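4.2 Who writes the notice, and what it leaves out

Most of the death notices in our set were written by a member of the family. Of the 207 notices collected from the Geslow and Emier papers, only 13 showed signs of having been drafted by a funeral home, such as a fixed opening line or a standard request for donations. The rest varied a good deal in length and order, though nearly all of them named the surviving relatives before they said anything about work.

Church membership was the most common detail after family. It was often given with the name of the congregation and the kind of service the person had done there -- teaching a class, singing in the choir, cooking for funerals. Paid work was usually covered in one sentence. Military service, where it came up, was given its own paragraph more often than a job was, even when it had lasted two years and the job had lasted forty.

Notices for women were more likely to mention food, sewing and the care of grandchildren. Notices for men were more likely to mention hunting, fishing and the name of an employer. We had expected this gap to be smaller in the more recent notices, but the difference between the older and newer parts of the set was slight. Hashemi found a similar pattern in a larger group of notices from city papers, using a different coding sheet.

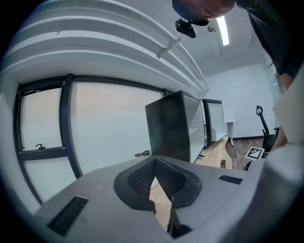

Figure 3. Office room, with ceiling panels at upper left.

Length was tied to cost in both papers. The Geslow paper charged by the line and the Emier paper charged a flat rate up to 320 words. Notices in the Emier paper tended to run close to that limit, and several ended with a short list of names that looked as if it had been trimmed to fit. In the Geslow paper the most common saving was to leave out the parents of the person who had died. Great-grandchildren were often given as a number only.

Phrases about faith were seldom cut. Families who had bought the shortest notice still kept a line such as "went home to the Lord" or "is now at rest with her Savior," and dropped the place of birth instead. We coded these phrases separately from church membership, and the two did not always go together. Some notices spoke of heaven and named no church. A few named a church and used no religious language at all.

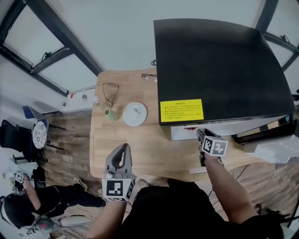
Vol. 13, No. 2

4.3 Second reading

Each notice was read twice, with a gap of at least a week between readings. The coding sheet was adapted from the one used in the Draltus study and had fewer categories for occupation. Agreement between the two readings was around 90 percent for family terms and lower for terms of character. Words like "devoted" and "faithful" were the main source of trouble, as they could refer to a marriage, a church or a ball team. Where the sentence did not settle the matter, the word was coded as general and left out of the counts for religion.

Notices that ran in both papers were counted once, under the paper that printed the longer version.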